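The Woman Who Keeps Remus Squeezing

Dalia Metwally has a drawer of finger pads, and she would like it known that the drawer is locked. "People take them to stop chairs wobbling," she says. "I found one under the coffee machine in February."

Metwally looks after the hand-held grippers at Livham, where the recording station goes by the name of Remus. Her job title says technician. Her mug says something else. I asked her how a pair of grippers gets through a working week, and she answered as if I had asked after a difficult uncle.

"Pads first, always," she says. "They pick up dust and skin and whatever was on the last object, and then they slip. Everybody blames the software. I wipe them with a damp cloth and the software gets better."

A pad gets swapped after 3000 closes, or sooner if Metwally dislikes the look of it. The fingers themselves last longer. She keeps a log, in pencil, and the newest entry on the day I visited was number 312. It read, in full, "squeaky again."

Markers and manners

The cubes are her other worry. Each gripper sits on one, and the black squares printed on the faces are how the system works out where the hand is. A scratch across a square, or a thumb parked on it, and the track wanders off.

"Othmane once sent me a recording where the left hand was under the floor," she says. Othmane Mansour, at the next desk, did not look up. "It was a very confident recording."

Her check before a session is short: cubes clean and seated, lights green, both grippers closed and opened on something with straight sides. She likes a box. "Flowers bend, so they forgive you," she says. "A box tells you if one finger is late."
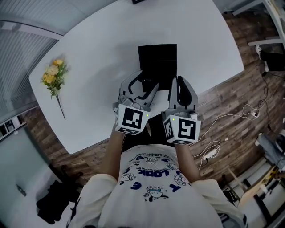
What she would change

The cables, mostly. Metwally has asked for floor channels and been given a roll of tape — good tape, she concedes. She would also like spare cubes on the shelf before she needs them. The last order took 28 days, and she spent them being polite to Yesenia Chambi in purchasing.

"We're friends now," she says. "I still don't have the cubes."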